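3.2 访谈怎么做的，以及我为什么改了编码表

先交代一下背景。我研究的是合租厨房里的“共用物品”，说白了就是：盐算谁的，洗碗布算谁的，冰箱门上那半瓶酱又算谁的。这个题目听起来很小，我导师第一次听的时候也笑了，可是住过合租房的人大概都懂，很多不愉快就是从一瓶油开始的。

田野点是 Korkach 的一栋老楼，楼里的人都管它叫 Clumell，我也就跟着这么叫（正式地址按伦理审查的要求隐去）。我在里面租了一间，从八月住起，前后访谈了19位住户，有几位谈了不止一次。访谈大多在厨房里进行，边做饭边聊，录音里全是抽油烟机的声音，转写的时候真是苦不堪言！后来我学乖了，等对方关了火再开录音笔。

访谈提纲参考了 Ní Mhurchú 关于家务分工的那套问题，但我删掉了一大半。原来的提纲默认受访者是一家人，问“家里谁负责采购”，放到合租房里就很别扭，大家会愣一下，然后反问我：哪个家？所以我改成从具体东西问起：“这个锅是谁买的？”“买的人搬走以后呢？”这样一问，话匣子就打开了。有位住户光讲一口炖锅就讲了四十分钟，从上上任租客讲到现任，中间还牵扯出一段分手。 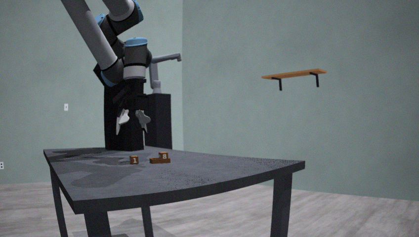

编码是我和 Tshepo Joubert 两个人一起做的。最初的编码表只有三类：私有、共有、无主。我当时觉得挺够用的，结果编到第二份转写稿就卡住了。住户说“那是大家的，不过最好先跟她说一声”，这算哪一类？Tshepo 编成共有，我编成私有，两个人各有各的道理，谁也说服不了谁。类似的句子越来越多，我们干脆停下来，把已经编完的稿子退回去重看了一遍。

重看之后加了一个新类别，暂时叫“打过招呼的共有”。名字很土，我知道，Aoife Cronin 读初稿时在旁边画了个问号，建议换成“有条件的共用权”。我想了想还是留着土的那个，因为住户自己就这么讲，“打个招呼就行”几乎是这栋楼里的口头禅。这个类别的判断标准是：使用之前需要某种形式的告知，但对方按理不会拒绝。注意后半句很要紧，要是对方真有可能说不，那就还是私有，哪怕东西摆在公共的架子上。

改完以后，全部转写稿一共切出3776个片段，两个人分别编码，遇到不一致的地方逐条讨论。讨论记录我都留着，放在附录里，感兴趣的读者可以翻翻，有几条吵得还挺凶的（关于一包过期的面粉，我至今不服）。

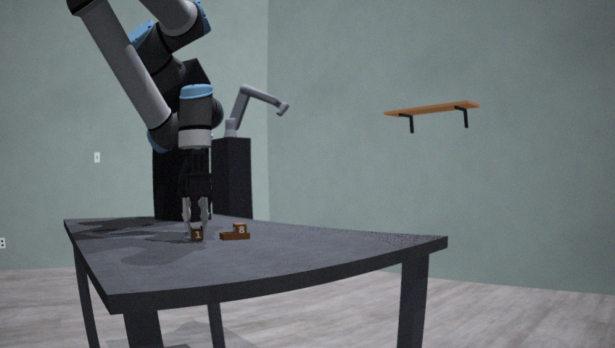 说到编码工具，我们用的是 Sarnalum，主要图它能把同一个片段的两套编码并排显示。缺点也有，中文标点偶尔会被吃掉，引号尤其惨，所以正文里引用的访谈原话都回到录音核对过。如果还有标点不对劲的地方，那是我校对不细，跟受访者的说话方式无关。

还有一件事得老实写出来：我自己也住在那里。我的酱油也在那个架子上，我也用过别人的盐，有一次还忘了打招呼。这当然会影响我怎么听别人讲话。比如谈到“有人老是不补洗洁精”的时候，我心里咯噔一下，不确定说的是不是我，那次访谈我追问得明显比平时少。后来 Tshepo 听录音时指出了这一点，我就请他补访了那位住户，我没在场。补访的内容和第一次差别不小，语气直接得多，4.1节引用的主要是后一次。

图3 新旧编码表对照。左栏为最初的三个类别（私有、共有、无主），右栏为修订后的类别，连线表示片段在重新编码后的去向。“打过招呼的共有”里的片段大部分来自原先的“共有”，小部分来自“私有”。

从图3能看出来，“无主”这一类几乎没怎么动。我原以为它也会被拆散，毕竟“没人要的东西”背后往往都有故事，可住户谈起它们的口气出奇地一致：搬走的人留下的，谁用都行，坏了就扔。唯一的例外是调料。调料哪怕主人搬走半年了，还是会被叫作“某某的花椒”，用的人会照旧压低声音说一句“反正她也不回来了”。这个现象我在4.3节会专门讲，涉及名字和物品的黏连，三言两语说不清楚。

至于冰箱，我把它单独拿出来处理了。冰箱里的空间是分层的，一人一层，层的归属非常硬，但是门上的格子又很软，谁先放谁用。一开始我把“空间”和“物品”混在一起编，结果一盒放错层的鸡蛋同时落进两个类别，表格都没法填。现在的做法是空间另编一套，只在两套编码发生冲突时才放在一起分析，具体的冲突片段见下一节。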